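Filed under: Bench notes, Manipulation
Print this post | E-mail this to a friend

Posted in December by Prys Lewis

The folding stand task is at 143 accepted episodes out of a planned 200. It is the slowest item on the Skemel list, well behind pick-and-place, and most of my evenings have gone into it. Both hands are teleoperated, and the clutter on the cloth gets reshuffled every 24 episodes.

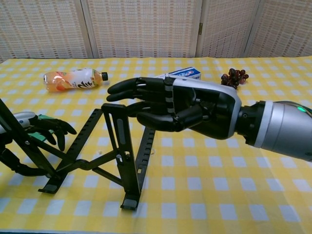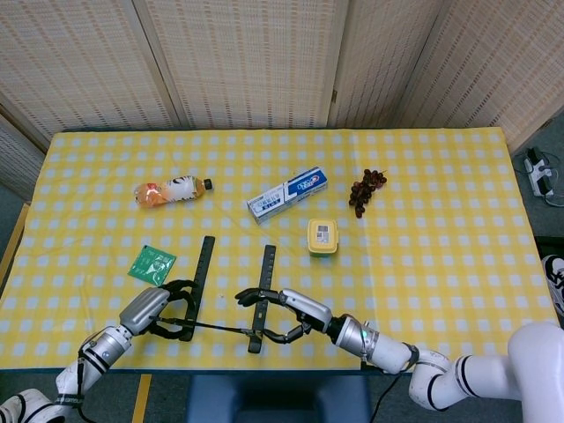

Folding stand task, chest camera first, head camera second. Drink bottle, toothpaste box and grapes are distractors.

Some notes for anyone labelling this set.

An episode starts at first contact with either leg and ends when both hands have let go. I had been trimming to first motion, but that threw away the approach, and the policy then learned to close its fingers early. The first batch has been re-cut.

Slotted black parts are a nuisance. Against a black hand the fingertips disappear into them in the chest view, so grasp labels should come from the head view wherever the two disagree. Changing the cloth colour didn't help.

Failed grasps stay in if the operator recovers within the same episode. Drops onto the floor go in the reject folder with a reason code. Please don't leave the code blank, as the Klinhom loader skips those rows without a warning.

Joint logs are resampled to match the video before upload. I'm still seeing drift on the longer episodes and haven't found the cause. Next job is a training run of 2000 steps on what we have, to check the format before I record the other 57.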